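침대 위에서 시작하는 옷 정리, 림스 생활관리실 담당자에게 듣다
플루스네스(Flusness) 생활관 소식
게시일: 12/06/2019

플루스네스 생활관은 지난 11월부터 입주 가구를 대상으로 의류 정리 지원 프로그램 ‘릴라텐(Rilatden)’을 운영하고 있다. 첫 운영 기간에 신청한 가구는 113가구이며, 접수된 상담은 152건으로 집계되었다. 본지는 프로그램을 총괄하는 생활관리실 담당자를 만나 운영 취지와 실제 정리 방법을 들었다.

담당자는 상담 내용의 상당수가 옷장이 아닌 침대에 관한 것이었다고 설명했다. “세탁을 마친 옷을 일단 침대 위에 올려 두는 가정이 많습니다. 밤이 되면 의자로 옮기고, 아침에 다시 침대로 옮깁니다. 옷장의 크기를 문의하시는 분들도 상담을 해 보면 개는 시간을 정하지 못한 경우가 대부분이었습니다.”

이에 따라 프로그램은 수납가구를 늘리는 방안보다 침대 위에서 옷을 나누고 개는 과정을 먼저 다룬다. 담당자는 이불을 걷고 시트를 평평하게 당긴 뒤에 작업을 시작하도록 권한다. 무늬가 큰 시트를 사용하는 가정에는 한 가지를 더 당부한다고 했다.

“무늬 있는 시트 위에 무늬 있는 옷을 놓으면 작은 것이 눈에 잘 들어오지 않습니다. 줄무늬 옷은 특히 그렇습니다. 구겨진 상태에서는 어디가 소매이고 어디가 밑단인지 구분하기 어렵기 때문에, 먼저 끝단을 찾으시라고 말씀드립니다.”
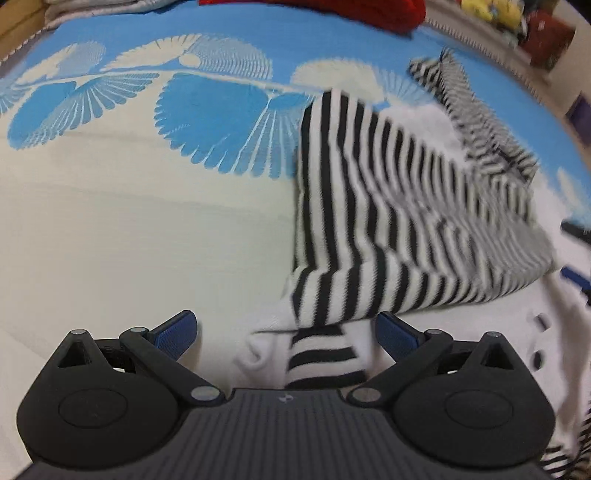 끝단을 찾은 다음에는 옷을 들어 올리지 않고 바닥에 둔 채로 펴는 것이 원칙이다. 얇은 편물은 공중에서 털면 한쪽으로 늘어지기 쉽다는 것이 담당자의 설명이다. 손바닥으로 가운데에서 바깥쪽으로 밀어 주름을 펴고, 소매는 몸판을 정리한 뒤에 맞춘다.

작은 편물류를 다루는 순서에 대해서도 질문하였다. 담당자는 “양말처럼 작은 것은 마지막에 모아서 처리하시는 것이 좋습니다. 큰 옷을 개는 동안 사이에 끼어 들어가는 일이 잦습니다. 시트 가장자리 한 곳을 정해 두고, 나오는 대로 그곳에 놓으시면 됩니다”라고 답했다.

교육은 모두 5회로 구성되며 회당 참여 가구는 4가구로 제한된다. 교재는 생활용품 업체 빔소프(Bimthorpe)의 협조를 받아 제작하였다. 당초 교재에는 단색 셔츠를 접는 방법만 실려 있었으나, 참여 가구의 의견을 반영하여 색과 조직이 섞인 옷에 관한 항목을 추가하였다.

“흰 천과 줄무늬 천이 이어진 옷은 접는 선을 정하기가 까다롭습니다. 줄무늬를 기준으로 삼으면 편하다고들 생각하시는데, 천이 조금만 틀어져도 줄이 비스듬해집니다. 저희는 봉제선이나 골지 부분을 기준으로 잡으시라고 안내합니다.”

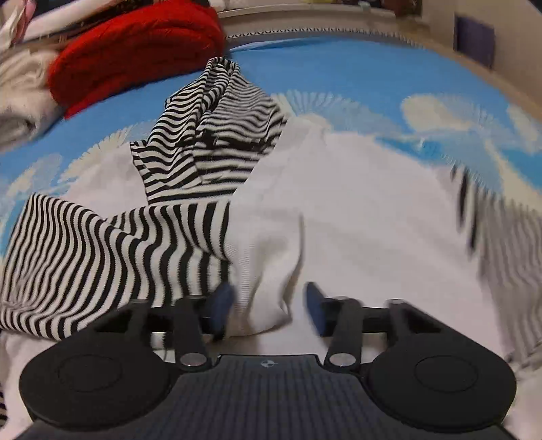
담당자는 흰 부분이 넓은 옷일수록 안쪽으로 접어 넣어 보관할 것을 권했다. 서랍에 세워 넣는 경우에는 접힌 면이 위로 오게 하고, 같은 두께의 옷끼리 나란히 둔다. 선반에 쌓는 가정에서는 두꺼운 편물을 아래에 놓는다.

일부 참여 가구에서는 정리 시간이 오히려 길어졌다는 의견도 있었다. 이에 대해 담당자는 “초반에는 그렇습니다. 한 번에 모든 빨래를 끝내려 하지 마시고, 침대 절반에 펼칠 수 있는 양만 가져오시기를 부탁드립니다. 나머지는 다음 날 하셔도 됩니다”라고 말했다.

생활관 측은 공용 세탁실 옆 차바라스(Tzavaras) 홀에 옷을 펼칠 수 있는 넓은 작업대를 설치하는 방안을 검토하고 있다. 설치 여부와 이용 시간은 확정되는 대로 게시판을 통해 공지할 예정이며, 다음 교육의 참가 신청은 생활관리실 창구에서 접수한다. 신청 시에는 평소 정리하기 어려운 옷 한 벌을 지참하여야 한다.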